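Equipment round: second arm for the handling bench

The equipment budget closes at the end of December and we have one large request in it this time, so it gets a longer item than usual.

Havine put in for a second arm in the spring and was turned down, mainly on price. The request has come back in a smaller form. It now asks for one spare gripper, a replacement wrist camera and a box of soft and hard test objects, with the arm itself moved to next year's plan. Houshang Zamani has rewritten the costing and it is on the shared drive for anyone who wants the line items.

The bench is booked 6 days a week at present. Most of the work is picking and placing kitchen things and toys, and the gripper takes nearly all the wear. Finger sets from Flatitz are 541 a pair and we got through 2 pairs over the summer. A complete spare gripper, bought with the mounting plate and cable, comes to a good deal more, but it would mean a worn one can be swapped in a morning and sent off without stopping the bench.

Kitchen set and soft toys on the handling bench:
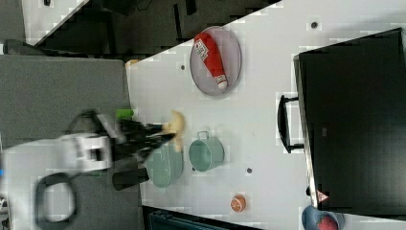
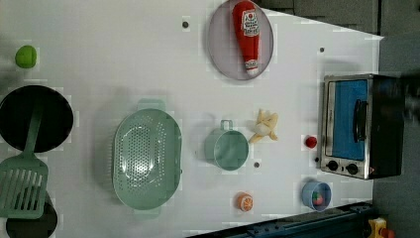
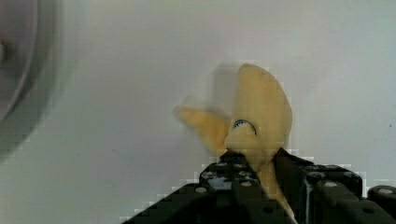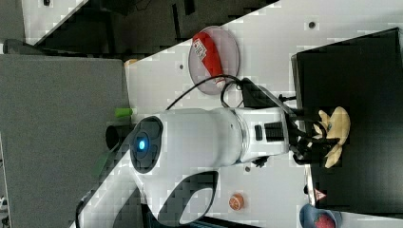
The test objects are the cheapest part of the request and the one that drew the most comment. The Imon group asked why we should pay for toys at all. The answer in the costing is that we have been buying them singly, from whichever shop was open, and when something goes missing we can't get the same one again. Results from before and after are then hard to compare. Houshang wants to buy three identical sets and keep two of them sealed in the store. He has put down 700 for this, including boxes and labels.

The wrist camera is a straight replacement and was already agreed in principle. Steinarsdóttir have quoted for it and the quote stands until the end of the month. Delivery is slow, so we would like that order to go in first even if the rest is still being talked over.

As for the second arm, please don't plan work around it yet. It needs floor space, its own supply and a proper guard – none of which has been priced. If your group expects to need bench time next year, send Houshang your hours by Monday so that he can show whether one arm will cover it. Last time we had figures from only a few groups and the case looked thin.

Comments on the costing can go straight into the document. Please put your group's name next to them.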